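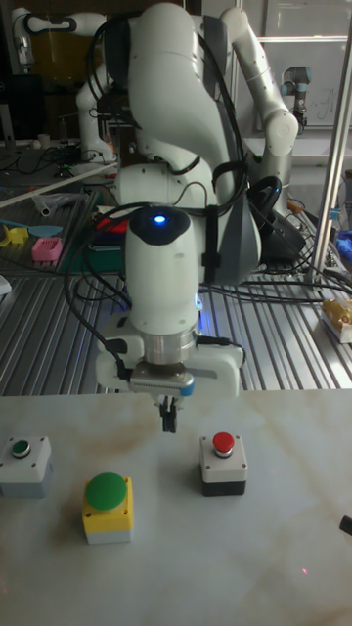

Zerko workshop, October

Planner work on the button-press task continued this morning. The arm is commanded to a hover pose over the marble top with the fingers close together, and the planner then selects one of the three push-button boxes: small green, large green on the yellow box, or red.

The approach segment is now computed in the Sovton planner at 8 waypoints. The previous limit of 800 ms per query was too short for targets at the far left of the table, and it has been raised to 1000 ms. Planning times will be logged for both settings before the value is fixed.

Perception still returns two candidates when asked for "green button." The label query should include size or box color; a change has been entered in the Prondov configuration but not yet merged. The height of the mushroom button must also be entered separately — the present press depth assumes a low, flat cap.

Open items: the collision model omits the cables along the wrist. Add a padded cylinder, radius to be agreed.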